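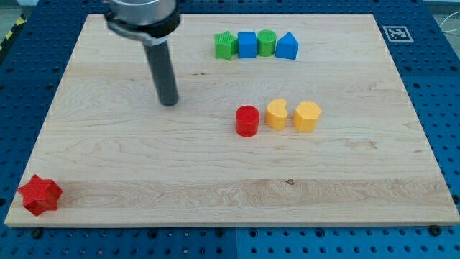
Home Papers People Contact
2 min read

3.2 Looking after the pushing cell

I'll own up — most of our lost hours came from the rod, not the policy. Shireen Cele and I now check it every 20 runs: snug up the collar, jog the tip down to the maple board, write the height in the log. If it's off we redo the calibration against the tag on the blue table, a seven-minute job once you've got the knack. Over 2661 runs we did that far more often in December than I'd like to admit (Figure 3).

Figure 3. The Naklow cell, with rod, board and shape blocks.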